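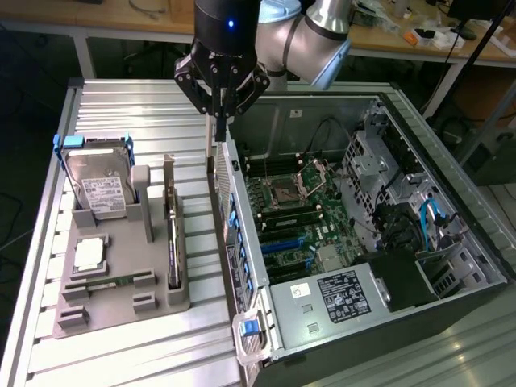

Which gripper should be used when one arm has to handle both thin cards and heavy drives? We recommend a parallel gripper with narrow fingers, provided that the closing force can be set separately for each part.

Home | Issues | Authors | Search

4.2 Comparison of the grippers

Figure 3. Parallel gripper with two narrow fingers above the rear slot panel of the opened computer tower. The removed parts are held in the gray 3D-printed tray on the left.

The two grippers were compared on the same arm and with the same controller settings. The Kakar gripper has narrow fingers, and the Donnelly gripper has wide fingers with soft pads. For each gripper we made 400 attempts, divided over five kinds of parts. An attempt was counted as good only if the part was released in its place in the tray and did not need to be corrected by hand.

The Kakar gripper reached 95 percent of good attempts. With the Donnelly gripper we obtained 317 good attempts. Most of its failures happened near the slots, where the wide fingers touched the neighboring part before they could close – this was already expected by Treloar and Ntuli in the earlier tests at Taldale. For the hard disk drive the difference was small, and the soft pads gave even a more stable hold during the transport. We did not change the finger length between the series, so its influence remains to be studied.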